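시뮬 주방 셀, 상부장 문 여는 동작에서 손목 관절 오차 누적되는 건
로봇 셋업/유지보수 게시판 | 댓글 13

작성자: 감속기우는소리

시뮬레이션 셀 하나를 맡아서 관리하고 있습니다. 주방 환경에 7축 암 한 대 들어가 있고, 작업은 상부장 문 여닫기와 조리대 위 물건 옮기기입니다. 씬 자산은 Hartono 팩을 그대로 쓰고 제어기는 Ommont 쪽 임피던스 제어기입니다.

증상은 다음과 같습니다.

1. 에피소드 초반에는 문 여는 궤적 추종이 정상.
2. 리셋 없이 연속으로 돌리면 손목 쪽 관절 목표값과 실측값 차이가 조금씩 커짐.
3. 1,000스텝 근처에서 문 손잡이를 놓치거나, 문을 연 상태로 팔이 떨림.
4. 씬을 완전히 다시 로드하면 사라짐. 소프트 리셋으로는 안 사라짐.

게인은 위치 강성 900, 감쇠비는 기본값입니다. 제어 주기나 물리 스텝은 건드린 적 없습니다. 실기였으면 벨트나 감속기부터 뜯어봤을 텐데 시뮬에서 이러니 어디부터 봐야 할지 모르겠습니다. 비슷한 경험 있으신 분 계십니까.

토크리밋
4번이 핵심입니다. 소프트 리셋에서 뭘 초기화하는지 확인해 보셨습니까. 관절 위치랑 속도만 되돌리고 제어기 내부 상태는 안 건드리는 구현이 많습니다. 적분항 있으면 그대로 쌓입니다.

감속기우는소리
임피던스라 적분항은 없다고 알고 있습니다. 리셋 함수는 qpos, qvel만 씁니다.

토크리밋
솔버 웜스타트 버퍼하고 제어기 목표값 버퍼도 보세요. 목표값을 델타로 누적하는 방식이면 적분항이 없어도 결과는 같습니다. 직전 목표에 델타를 더하는지, 현재 실측 자세에 더하는지가 갈림길입니다.

야간조정비
저는 생각이 다릅니다. 리셋 문제면 첫 에피소드 안에서는 안 나와야 하는데, 글 보면 리셋 없이 연속으로 돌릴 때 커진다고 돼 있습니다. 리셋은 원인보다는 증상이 안 지워지는 이유 쪽입니다. 강성 900이면 접촉 많은 작업치고 높습니다. 문 힌지하고 팔이 서로 당기면서 버티고 있는 겁니다. 200 정도로 내리고 다시 돌려보세요.

토크리밋
200이면 팔 뻗은 자세에서 끝단이 처집니다. 중력 보상 켜져 있어도 모델 질량이 안 맞으면 처져요. 원인 모르는 상태에서 게인부터 내리는 건 증상 가리기입니다.

야간조정비
영구히 내리라는 말이 아니고 진단용입니다. 내렸을 때 오차가 늘어나는 속도가 달라지면 접촉 쪽, 그대로면 버퍼 쪽. 십 분이면 끝나는 시험입니다.

Žydrūnas Navickas
한국어가 서툽니다. 양해 바랍니다. Tostard 프로젝트에서 같은 제어기를 사용했습니다. 우리 경우는 문의 힌지 축이 문 메시의 모서리와 맞지 않았습니다. 문이 열릴 때 손잡이가 그리는 원과 계획한 원이 달랐습니다. 차이는 작지만 위치 강성이 높으면 손목 관절이 그 차이를 모두 받습니다. 힌지 축 좌표를 먼저 출력해 보십시오.

감속기우는소리
세 분 의견 감사합니다. 토요일에 시간이 나서 순서대로 돌려봤습니다.

가. 목표값 버퍼: 토크리밋 님 말씀대로 직전 목표에 델타를 더하는 방식이었습니다. 현재 자세 기준으로 바꾸니 오차가 늘어나는 속도가 줄었습니다. 없어지지는 않았습니다.
나. 강성 200: 오차 누적 속도가 확실히 달라졌습니다. 대신 팔을 뻗으면 처집니다. 이것도 예상대로입니다.
다. 힌지 축: 아직 못 봤습니다. Hartono 팩은 문짝마다 힌지 정의가 따로 들어가 있어서 스크립트를 새로 짜야 합니다.

가와 나가 둘 다 영향이 있어서 원인이 두 개 겹친 것으로 보고 있습니다.

야간조정비
나에서 달라졌으면 접촉력이 끼어 있는 건 맞네요. 손목 관절 토크 로그도 같이 뽑아보세요. 문 각도에 따라 토크가 일정하게 올라가면 힌지, 특정 각도에서만 튀면 충돌체 간섭입니다.

토크리밋
가는 고친 김에 그대로 두시고, 한계 클램프도 확인하세요. 관절 한계 근처에서 목표가 잘리는데 누적 변수는 안 잘리는 구현을 본 적 있습니다. 현재 자세 기준으로 바꿔도 다른 변수에 남아 있을 수 있습니다.

Tumaini Muriithi
Clitesville 랩에서 비슷한 셀을 돌립니다. 충돌체 간섭 쪽에 한 표입니다. 시각 메시와 충돌 메시가 다른 자산이 많은데, 렌더링만 보면 멀쩡합니다. 특히 상부장 문 아래에 키 큰 가전이 있으면 문 하단과 가전 상단의 충돌체가 겹칩니다. 조리대에 뭐가 올라가 있습니까? 배치가 보이는 렌더 한 장 올려주시면 빠르겠습니다.

감속기우는소리
조리대 위는 왼쪽에 에스프레소 머신, 오른쪽에 토스터입니다. 연 문의 하단이 머신 상단 바로 위까지 내려와서 여유가 거의 없습니다. 시각 메시로는 닿지 않는 것 같은데 충돌체는 출력해 보지 않았습니다.
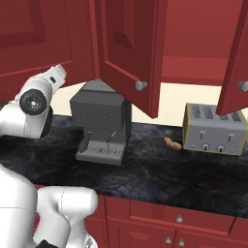

가전 배치는 씬 생성할 때 난수로 들어갑니다. 시드 44로 고정해서 돌리고 있었으니 매번 같은 배치였고, 그래서 배치가 변수라는 생각을 못 했습니다. 토크 로그는 뽑았습니다. 전 구간에서 완만하게 올라가다가 끝에 가서 한 번 튑니다. 야간조정비 님 기준으로는 양쪽 다 해당되는 모양입니다.

Tumaini Muriithi
시각 메시 끄고 충돌체만 렌더링해서 문을 손으로(관절값 직접 입력해서) 돌려보세요. 팔은 빼고요. 접촉 쌍 목록에 문하고 머신이 같이 찍히면 확정입니다. 머신 충돌체가 박스 하나로 근사돼 있으면 상판 경사진 부분만큼 빈 공간이 충돌체로 채워집니다.

토크리밋
동의합니다. 다만 충돌 필터로 문과 가전 쌍을 꺼버리는 건 권하지 않습니다. 나중에 팔이 문을 밀어서 가전을 쳐야 하는 경우까지 같이 죽습니다. 배치 쪽에서 하한 간격을 거는 게 낫습니다.

야간조정비
저는 필터로 꺼도 된다고 봅니다. 문 여닫기 작업에서 문이 가전을 치는 상황을 정확히 재현해야 할 이유가 없습니다. 배치 제약을 걸면 씬 생성 실패가 늘어나는데 그게 더 귀찮습니다.

감속기우는소리
충돌체 출력했습니다. 머신은 박스 하나로 근사돼 있고, 문을 끝까지 돌리면 접촉 쌍에 둘이 같이 찍힙니다. 로그 끝에서 튀는 각도와 일치합니다. 힌지 축도 확인했는데 문 모서리에서 안쪽으로 들어가 있어서 Žydrūnas 님 말씀도 맞았습니다.

현재 조치 상태입니다.
- 목표값 기준: 현재 자세로 변경, 유지
- 힌지 축: 해당 문만 수정
- 머신 충돌체: 박스 두 개로 분할, 상판 높이 재조정
- 강성: 900으로 복귀
- 소프트 리셋: 제어기 재초기화 호출 추가

같은 시드로 거의 1,000스텝까지 돌렸고 손잡이를 놓치지 않았습니다. 누적 변수 클램프는 아직 확인 전이고, 나머지 문짝 힌지도 2월 안에 전부 점검할 예정입니다. 필터와 배치 제약은 보류하겠습니다. 다른 시드에서 다시 나오면 이 글에 로그 붙이겠습니다.

Žydrūnas Navickas
힌지를 수정한 후에는 계획기의 문 모델도 다시 생성해야 합니다. 우리는 그것을 잊어서 하루를 잃었습니다.

감속기우는소리
캐시된 모델을 쓰고 있었습니다. 지우고 다시 돌리는 중입니다.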